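Egan's Reach – worth the ticket or wait for streaming?

14 replies

gimavwood_ghost
Saw the new Lovik thriller last night and I'm still cranky about it. Ebuka Nwosu plays a retired customs officer who wants one quiet September at the lake and naturally gets a dead brother-in-law instead. First hour is terrific. He mostly chops wood and refuses to answer the phone. Then the script remembers it's a thriller and the whole thing moves to a container port, where every villain has agreed to attack one at a time, like they've taken a number at the deli.
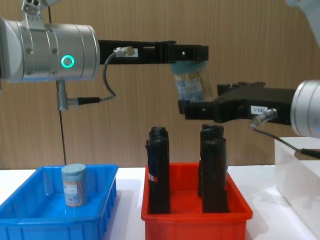

Nwosu is 103 percent committed the whole way through, I'll give him that. The man can glower at a kettle. But Harvey Boychuk as the heavy is asleep by the second act and I wasn't far behind him.

3 likes

popcorn_tax
Hard disagree on Boychuk. He's playing a bloke who's been rich too long to be bothered raising his voice. The ferry scene where he peels the mandarin is the best thing in it.

gimavwood_ghost
He peels it for so long I assumed the projector had stuck.

secondrowleft
I liked the port stuff? Colm Lynch choreographed the fights and you can tell, people get tired. They have to lean on things. After ten years of blokes getting thrown through walls and straightening their cuffs, I'll take a hero who needs a sit-down.

My gripe is the daughter. Nasrin Mohammadi gets one decent argument in the kitchen and then spends the rest of the film in a car, on hold.

popcorn_tax
Agree on that one. She was the lead in Reseck and carried it without breaking a sweat. Criminal to park her in a hatchback.
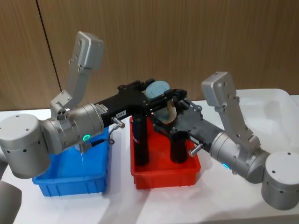 Also the hatchback changes colour between the servo and the bridge. Dark grey going in, navy coming out. Went back a second time to check – yes, I paid twice, no, I don't want to discuss it.

2 likes

mulletproof
You lot are reviewing the wrong bits. The score is doing all the work. A-yeong Ra wrote the whole thing for cello and what I think is a door. Mute the port sequence and it's a workplace safety video.

secondrowleft
How are you muting it at the cinema

mulletproof
Fingers, mate.

gimavwood_ghost
OK the score is good. I'm not moving on the ending though. He walks away from 1,000 unopened containers and we're meant to believe he's not curious about a single one? He was in customs!

popcorn_tax
He's retired. It's literally his first line.

Share 2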